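I see the build-your-own snack basket is back. Prandemley wants $45 for theirs. I have questions.

Question one is what you're paying for. A basket with a handle and a few bags of candy and chips you could pick up on any grocery run. Skedik sells the same idea with a ribbon on it and calls it "curated."

My sister-in-law swears by making them at home. Fine. I bought a basket at the Ondham flea market in August for $9 and decided to find out if homemade is really any cheaper or if people just say that. 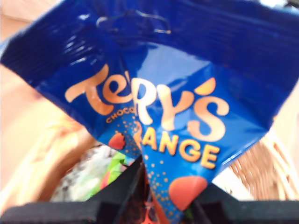
Chocolate orange was the first thing on my list, and it's also where the budget starts to go. Bagged candy is mostly air and shiny plastic. It fills space, I'll give it that. Maybe that's the whole trick of the gift basket business.

Someone replied that you need shredded paper in the bottom so it looks full. So now I'm buying trash to put under the snacks? No thanks.

Other advice I've been given and don't believe: tall things at the back, short things at the front, "odd numbers look natural." It's a basket of junk food. Whoever gets it will have a hand in there before they notice the layout.

Also not sold on cellophane. Every wrapped basket I've been handed looked great for a minute and then I needed scissors.

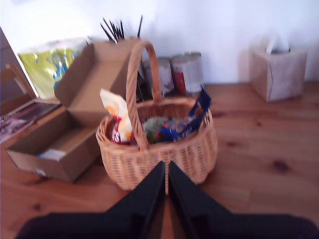

I do like a wicker one with a big arched handle, and I didn't expect to. You can carry it, and after the snacks are gone you can keep onions in it. Try that with the Pacheco gift tin.

Still not convinced on the money. Snacks plus basket came to roughly the same as the Prandemley one, and I had to do the packing. The homemade crowd never counts the basket. "Oh, I already had it." Well, I didn't.

Somebody in the replies says she makes 120 of these every winter for a school sale. I believe the number. I don't believe she enjoys it.

Will I make another? Ask me when chocolate orange goes on sale.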